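From: Gladys Magesa
To: rondham-tenants list
Subject: Re: [rondham-tenants] Lamps, bulbs and the hallway light question

Peninah Kombo wrote:

> Before we go any further with the bulk order, can someone tell me
> what problem we are solving? My hallway is dark. I would like it
> to be less dark. I do not need to learn what a Kelvin is.
>
> Also, whoever keeps replying with the entire Soliman catalog pasted
> in, my phone is old and so am I.
>
> Peninah

Peninah, fair enough. I'll keep the Kelvins to one paragraph and you can skip it.

I've been reading about light bulbs since September, which says a good deal about how my fall went. Here is where I've got to. Trim this when you reply, please. The last thread had the same message in it nine layers deep.

1. Color

This is the Kelvin paragraph. A low number is yellowish, a high number is bluish. The bulbs on the third-floor landing are 4000, which is a perfectly good number for a dentist. In a hallway where people come home tired at 11 p.m. and look for their keys, it makes everyone look as if they are about to be given bad news. I vote for something lower. I know the Prornex people on the second floor like it bright and white, and they are welcome to it behind their own doors.

2. Shades, or the lack of them

A bare bulb at eye level is a small punishment. Most of the complaints I collected (I went door to door, you were nearly all very nice) were about glare, and hardly anyone said "too dark" apart from Peninah. A stronger bulb in the same naked socket would make that worse. Anything pale and round over the bulb spreads the light out and costs very little. The old glass ones from the lobby are still in the basement, and two of them aren't even chipped.

3. Table lamps on the landings

Somebody suggested putting a little lamp on each of the window ledges, so we'd have something softer in the evenings. I like this more than I expected to. The kind I mean has a low round base with a short post coming up from the middle, so it doesn't hog the ledge. My objection to tall lamps is that my coat knocks them over. My coat has form in this area.
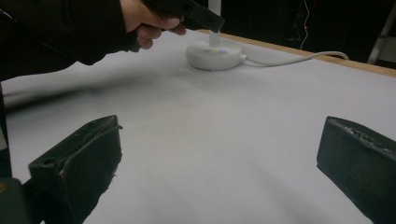
4. Cords

Every cheerful lamp idea ends at the outlet. We have one outlet per landing and it is behind the radiator, where it was put by a person with a sense of humor. A thin white cord along the baseboard would hardly show against our paint. A cord across the stairs is out of the question, and I'm a little worried that I have to type that. If yours currently crosses the stairs, you know who you are and so does your neighbor's shin.

A globe on a small base would suit the wide ledge on the first floor, with the cord going off the back toward the wall where feet can't find it.
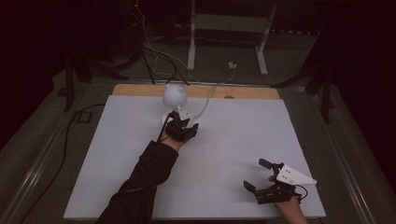

5. Money

The Urnix quote came to $138 for all the landings, bulbs only. I asked whether that included putting them in and there was a long silence on the phone, so I take it we own the ladder in this relationship. Soliman was cheaper per bulb but would only sell us a case, and a case is more bulbs than this building will need in my lifetime. If someone wants to store the rest under their bed, speak up.

I'd sooner spend a bit less on bulbs and use the difference on a timer for the front entrance. The present timer believes it is July.

6. What I need from you

Reply to the list with your floor and either "warm" or "white." That is all. You don't have to give reasons, and if you give reasons I will read them with my tea and not tally them. If I hear nothing from a floor by the end of the month, that floor gets warm, on the grounds that I'm the one standing on the ladder.

If you have a small lamp you don't use, leave it outside my door with a note saying whether it works. Last time I got three lamps and a toaster. The toaster is still here, and I'm fond of it now, so please don't ask for it back.

Peninah, your hallway is at the top of the list. Until then there's a flashlight hanging on the nail inside the meter cupboard. It needs a smack on the side to get going.

Gladys
first floor, left

--
You are receiving this because you live in Rondham House or once did.
To leave the list, write to the list owner, who is also Gladys.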